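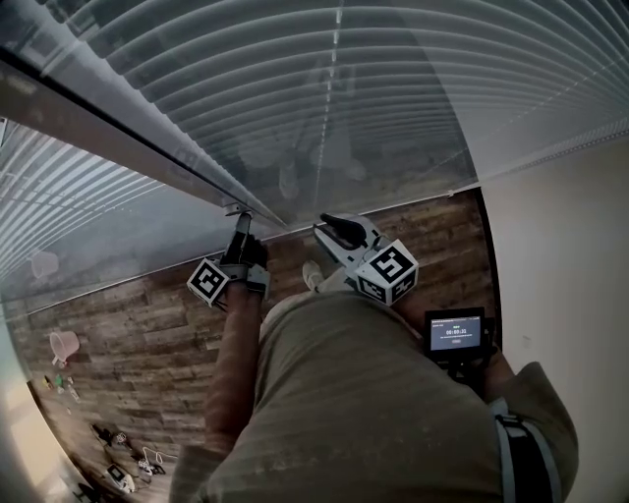 Blinds task, two hand-held grippers, head camera view. Numeric readout on the small screen by the right gripper.

Gotent Window Coverings: data card and collection rules

Version date: 2024-08-13
Maintained by the Ultthorpe home manipulation group

Summary

Gotent is a set of 848 recordings of people handling venetian blinds in lived-in rooms with a pair of hand-held grippers. The recordings were made for training two-arm policies. This card covers what is in the set and the rules operators followed while recording. The rules are also the ones we ask outside groups to follow if they want their recordings merged.

Contents

848 recordings from 31 homes
2,857 labeled segments
101 recordings held out for testing, all from homes that do not appear in the training part

Each recording has the head camera video, the gripper tracks, the jaw opening for both sides, and a short text label. Labels use everyday words: "raise blinds," "lower blinds," "tilt slats," "straighten bottom rail." One recording can have several segments.

Rules for operators

1. Put both grippers on before starting the timer. Do not hand a gripper from one hand to the other during a recording.

2. Check the marker cubes. Every face must be clean and flat. If a face is scratched or peeling, replace the cube and run the calibration again before going on.

3. Keep the cubes in view of the head camera while the jaws are working. Look at the part you are about to touch, and turn your head with your hands if you have to reach to the side.

4. Touch the blinds with the jaws only. If a finger, sleeve or strap catches on a slat or cord, finish the motion and mark the recording "contact." Do not delete it.

5. Close the jaws slowly on rails and end fittings. Never pinch a single slat to lift the whole blind. Slats bend easily and the home is not ours.

6. Stand on the floor with both feet. No stools, no kneeling on furniture. Windows that need a stool are out of scope for this set.

7. Leave the room as it is. Operators may move things they could trip over, but they do not tidy up for the camera. Cables, cups and small items on the floor are part of the data.

8. Stop if a cord jams, a bracket shifts, or a child or pet comes in. Safety stops are kept in a separate folder and are not counted in the totals.

Privacy

Residents sign a consent form before any recording starts, and can withdraw until the December release is frozen. Faces, mail, and screens showing personal information are blurred. Views through a window are blurred if a street sign or house number can be read. Audio is not kept.

Checks before merging

The Vasić script rejects any file where a cube is lost for too long or the two clocks drift apart. A reviewer then watches the whole recording at normal speed and confirms the labels. Reviewers do not check their own recordings.

Known problems

Thin slats in bright light cause flicker in some videos. The wide lens bends straight edges, so use the lens file supplied with each recording – the default one is wrong for the older head mount. Most operators are right-handed, and the right gripper does more of the work than we would like.

Use and license

Free for research and teaching. Do not use the set to identify residents or operators. Policies trained on it should be tested on a spare blind before they are run in anyone's home. Tokirano hosts the files, and reports of bad labels go to the issue tracker there with the recording number in the title.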